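Grippers on the day shift

I said in my last post that I would write about the new work once I had done enough of it to have an opinion. I have done it since December, so I suppose I have.

For anyone who came in late, I clean hotel rooms. The company is called Vevine and we have the contract for a hotel with 143 rooms. I have been there long enough to remember when the linen went down in the service elevator on bare carts and you had to hold the door with your foot. Last fall the office told us Vevine had signed up with an outfit named Bollik that is trying to get robots to do parts of a bathroom. Drawers, cups, towels, trash, wiping down a counter. The robots would need examples, and the examples would come from people who clean for a living. Eight of us said yes. The pay is the same per hour as the floors, with lunch included, and you sit down for some of it.

What we do is pick up a gripper in each hand and do small jobs with those instead of our fingers. You squeeze, the two pads close, and that is all the hand you have. The cubes with the black and white squares on them are there so the computer can tell where each gripper is. You do a short job, stop, put everything back and do it again. Pick up the towel, fold it, lay it down. Open the drawer, put a thing in, close the drawer. By the end of January we had done 3,670 of these between us. I know the number because it was written on the whiteboard with a smiley face beside it.

The first week was bad. I can fold a hand towel in the dark and I could not get one off the counter. You lose the feeling in your fingertips completely, so you go by looking, and I had not looked at my hands while working in years. Cups are easier than you would think. Flat paper is the worst. A comment card lying on a counter can eat up a whole try, and then the try gets thrown out and you start over.

We work in pairs or threes, with one person doing the job and the others setting things back. Sessions are 90 minutes and then you rotate. I like setting back better. My wrists get sore from the grippers, mostly the right one, where the cable runs along your arm and pulls a little when you reach.

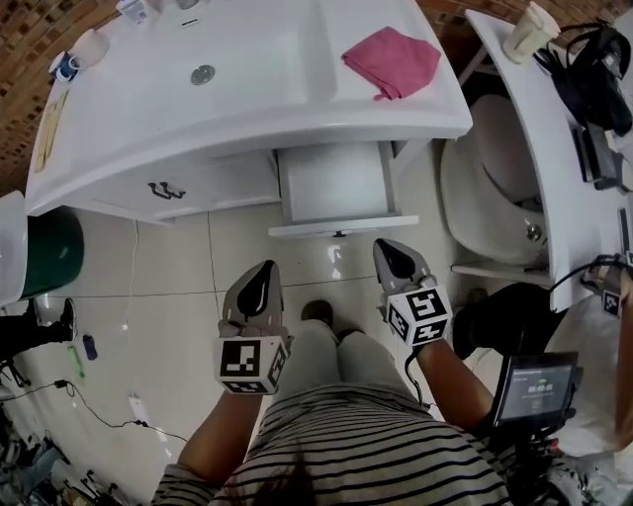
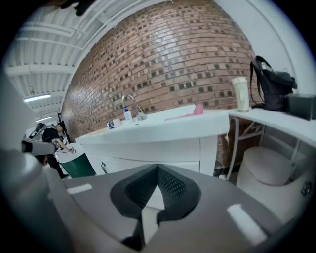
Grippers by the sink counter, Saturday. The timer in the first one is at five seconds.

The room is more crowded with gear than a real bathroom would ever be, and people leave their mugs and bags in it. Clifford Hiebert, who runs the schedule, wants more clutter. He told us guests do not leave a clean counter either, and I can't argue with that.

Now the part people ask me about, which is whether we are teaching the thing that replaces us. My sister asks every time she calls.

I don't know. What I can say is what has changed so far. The floors are short-handed on the days we record, and the ones who did not sign up carry that. They were promised two temps and got one. There was some bad feeling over it in the break room, and there still is. A couple of women stopped saving me a seat for a while. I don't blame them much. They were doing two extra rooms each so I could sit on a floor and miss a towel.

The other change is that people write down what we do. In all my years there the training was half a day behind somebody faster than you. Now Leif Dalsgaard from Bollik comes in with a laptop and asks why I move the cup before I open the drawer and why I don't pick up the towel by the corner. I had no answer to the first one until I had thought about it overnight. (You move the cup because drawers stick, and when one sticks you pull hard, and the counter shakes.) He put that in his notes. Vevine then took the notes and made a training sheet for new hires, with no extra pay for those of us who talked. I brought that up at the meeting and was told it would be looked into.

I have seen the robot once. It was a pair of arms on a stand, and it put a cup in a drawer, slowly, and then tried to close the drawer before it had let go. Leif said that was a good day. It will get better, and I am not going to pretend it won't. But a checkout room takes me under half an hour with the bed, and in that time the arms had dealt with one cup.

What I would like is for the contract to say what happens to our hours if it does get better. We asked for that in writing. The office sent back a page about how automation will free us up for guest-facing work. I clean rooms while the guests are out, so I am not sure what that would be. We have asked again, and this time we all signed it, including three from the floors who are not in the recording group. That was good to see.

Next month they want to start on tubs and mirrors. Mirrors worry me, because of the streaks. You fix a streak by leaning sideways to catch the light, and I can't see how a gripper picks that up from me. I told Leif and he wrote it down.

My wrist is better since I started taping it. If any of you do this kind of work somewhere else, I'd like to hear what you use, and also what they pay you.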